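4.2 The open day

The system was shown to outside visitors on one open day, held at the Pliltwood site on Wednesday, March 8, 2023. The purpose was to find out what people with no background in robotics make of a household manipulation task, and whether a short turn with the hand-held gripper changes what they expect from an autonomous system. The trials in Section 3 were run with trained operators only, so this section should be read separately from those results.

Visitors came in small groups. Each group heard a short introduction, watched a member of the team work with the gripper, and was then invited to try it. We chose cloth on a bed as the main task. Most adults have folded a shirt on a bed at some point, and they have an opinion on how it should be done. Earlier sessions at Lakico had used plastic blocks on a table, and visitors there tended to watch politely and ask very little.

Bedding makes the task harder than it looks. A garment lying on a rumpled sheet has no clean edge underneath it, and the fingers can easily close on both layers at once. Operators are told to come in low, close on a raised fold, and lift a short distance before moving sideways. Visitors were given the same instruction in one sentence and no practice time. Figure 3 gives the view from the gripper during the session.
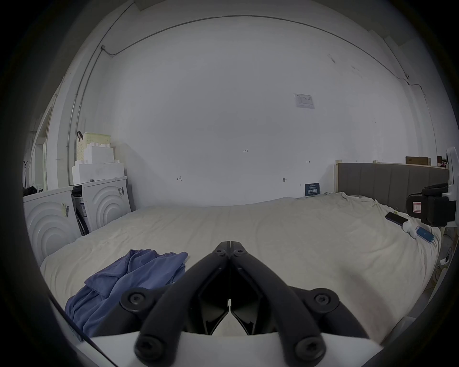
It looks easy until you are the one holding it, and then you find out how much your own fingers were doing, one visitor told us while passing the gripper to the next person. The same visitor asked whether the robot would know it had picked up the sheet as well as the shirt. We heard versions of this question in almost every group. The present system has no touch sensing in the fingers. A double grasp has to be recognized from the camera view alone, and in the December trials this was the most common cause of a failed lift.

Visitors who took a turn tended to start too high. They brought the gripper straight down on the middle of the cloth, closed it, and raised it quickly. When this went wrong they usually corrected themselves on the second or third attempt, without being told, by looking for a fold. We found this encouraging for data collection outside the lab. The Vogler protocol, which we follow elsewhere in this paper, asks for a 3-hour training session before an operator's recordings are accepted. Our impression is that a shorter session may be enough for single-garment tasks — we did not test this on the open day and make no claim about it here.

The room was left with ordinary things in it. Phones lay on the bed near the headboard, and there were cables on the floor at the side. Some visitors wanted to know whether the bed should be cleared first. The staff explained that the policy has to cope with objects that are not part of the task, and that recordings made only on tidy surfaces have served us poorly. In the training set described in Section 3, 158 episodes were removed at the review stage, and a share of these had been staged so neatly that the policy learned little from them.

Questions from visitors fell mostly into two areas. The first was speed. People compared the gripper with their own hands and wanted to know when a machine would match them. We answered that speed was not a goal at this stage, an answer that left many of them unsatisfied. The second was privacy. A camera that sees a bed also sees whatever is lying on it, including phone screens, and several visitors raised this before we did. We had prepared a sheet on how recordings are stored and who may look at them, but it was written for operators and used terms that visitors did not know. It has since been rewritten in plainer language.

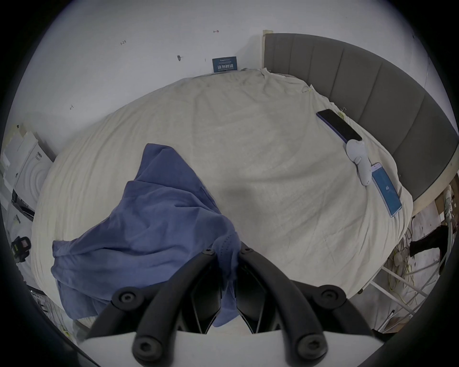

A smaller group of questions concerned cost and scale. The full collection under the Tallell project is planned at 4,000 episodes, of which 700 had been recorded by the date of the open day. Visitors were surprised that so many were needed for what they saw as one chore. The team explained that a shirt almost never lands the same way twice, and that changes in the bedding and lighting add to the spread. This was easier to get across with the gripper in a visitor's hand than with slides.

We note some limits. The visitors chose to come and were probably more interested in the subject than most people. No forms were handed out, and what we report comes from notes written by staff at the end of the day. Staff also differed in how much help they gave — one pair coached every attempt, while another stood back. For a later event we plan a fixed script, a brief written questionnaire, and a separate room for the privacy discussion.

4.3 Changes made after the open day

Two changes to the procedure followed directly. The operator instruction now begins with finding a fold, before anything is said about closing the fingers. Phone screens are turned face down before recording starts.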